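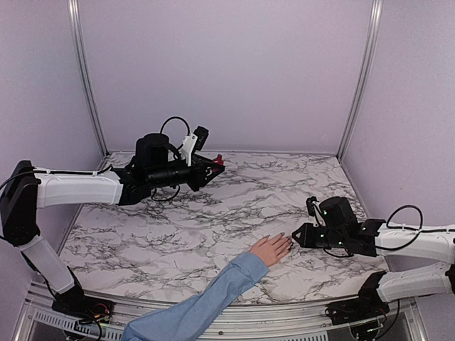

Zwei Roboterarme über einer Tischplatte in Marmoroptik, am unteren Rand eine Hand.

Birkesen, 15.12.2023 — Die Brücke am Alten Wehr wird für Lkw gesperrt. Ab Januar, beide Richtungen, alles über 7,5 Tonnen. Das hat der Stadtrat gestern Abend nach fast vier Stunden Debatte beschlossen. 27 Ja-Stimmen, neun dagegen, zwei Enthaltungen. Linienbusse, Müllabfuhr und Feuerwehr dürfen weiter drüber.

Auslöser ist ein Gutachten des Ingenieurbüros Pavotus, das der Verwaltung seit dem Herbst vorliegt. Risse an zwei Lagern auf der Südseite, Rost an der Bewehrung, dazu ein Geländer, das an mehreren Stellen nicht mehr der Norm entspricht. Akute Einsturzgefahr besteht laut Gutachten nicht. Mit dem jetzigen Schwerverkehr sei aber »eine geordnete Nutzung bis zum Neubau nicht darstellbar«, heißt es in der Zusammenfassung.

An der Zählstelle vor der Brücke wurden in einer Woche 2.063 Lastwagen erfasst. Deutlich mehr als bei der letzten Zählung vor fünf Jahren. Viele davon ohne Ziel in der Stadt, reiner Durchgangsverkehr zwischen dem Gewerbegebiet Ost und der Bundesstraße.

»Wir haben das zu lange laufen lassen«, sagte Bürgermeister Stellan Öberg in der Sitzung. Er rechnet mit Ärger in den ersten Wochen. Die Schilder sind bestellt, aufgestellt werden sie gleich nach den Feiertagen. Kontrollen soll es von Anfang an geben, zuerst mit Verwarnungen, ab der dritten Woche mit Bußgeld. 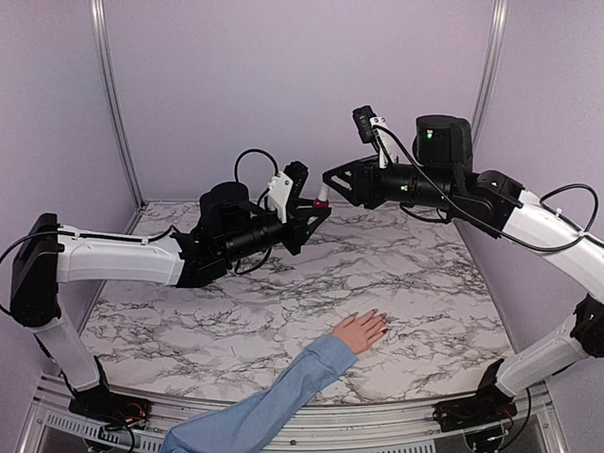

Roboterarme vor fliederfarbener Wand.

Umgeleitet wird über den Nordring und die Ziegeleistraße. Genau da liegt der Streitpunkt. In der Ziegeleistraße stehen eine Grundschule und zwei Kitas, der Gehweg ist auf der Ostseite stellenweise keinen Meter breit. 371 Anwohnerinnen und Anwohner haben eine Liste gegen die Umleitung unterschrieben, übergeben wurde sie kurz vor Beginn der Sitzung im Foyer des Rathauses.

Li-hua Yen wohnt seit elf Jahren dort und hat die Unterschriften mit gesammelt. »Die Brücke muss entlastet werden, klar. Aber dann bitte nicht morgens um halb acht an unseren Kindern vorbei.« Sie fordert ein Fahrverbot zu den Schulzeiten und eine Ampel an der Einmündung Lehmgasse. Die Ampel steht seit Jahren im Verkehrskonzept, gebaut wurde sie nie.

Der Rat kam den Anwohnern teilweise entgegen. Tempo 30 auf ganzer Länge, Halteverbot vor der Schule, eine provisorische Querungshilfe bis zu den Osterferien. Das Fahrverbot zu den Schulzeiten fand keine Mehrheit. Soll im Verkersausschuss noch mal beraten werden, ein Termin steht noch nicht fest. 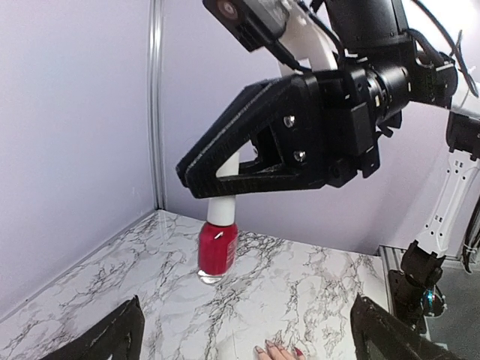 Kritik auch aus der Wirtschaft. Hok-lam Fu betreibt im Gewerbegebiet Ost eine Spedition mit 46 Fahrzeugen. Jede Tour werde länger, sagt er, je nach Tageszeit um eine Viertelstunde. »Das zahlt am Ende der Kunde oder ich.« Er hätte sich eine Ausnahme für ortsansässige Betriebe gewünscht. Die Verwaltung lehnt das ab — dem Lager sei egal, wo der Laster gemeldet ist, so Tiefbauamtsleiterin Ya-wen Tsao.

Tsao stellte auch den Zeitplan für den Neubau vor. Planung im kommenden Jahr, Ausschreibung im Jahr darauf, Baubeginn frühestens danach. Die Stadt hofft auf Fördermittel vom Land, der Antrag ist gestellt, eine Zusage gibt es noch nicht. Ohne Förderung wird es eng. Im Haushalt ist bisher nur die Planung drin.

Bis dahin wird die Brücke überwacht. An den beiden beschädigten Lagern kommen Sensoren der Firma Flonex zum Einsatz, die Bewegungen laufend an das Tiefbauamt melden. Werden Grenzwerte überschritten, kann die Brücke kurzfristig ganz gesperrt werden. Für Fußgänger und Radfahrer gäbe es dann nur den Umweg über den Mühlensteg, und der ist im Winter nicht gestreut. Auch das will die Stadt ändern, Details offen.

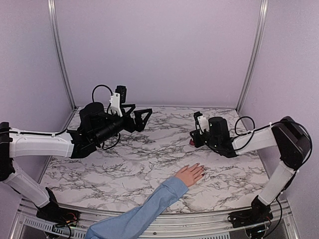
Eine Hand auf der Tischplatte, links und rechts je ein Roboterarm.

Für den Busverkehr ändert sich erst mal nichts. Die Linien 3 und 8 fahren weiter über die Brücke, allerdings mit mehr Abstand. Zwei Busse gleichzeitig sind dort nicht mehr erlaubt. Laut Ho-yin Chow von den Stadtwerken kann es im Berufsverkehr zu kleineren Verspätungen kommen, der Fahrplan bleibt aber wie er ist.

Eine Infoveranstaltung für Anwohner und Betriebe ist für Januar geplant, Ort vorraussichtlich die Aula der Grundschule Ziegeleistraße. Fragen vorab nimmt das Tiefbauamt schriftlich entgegen. Der Umleitungsplan hängt im Rathaus im Erdgeschoss aus.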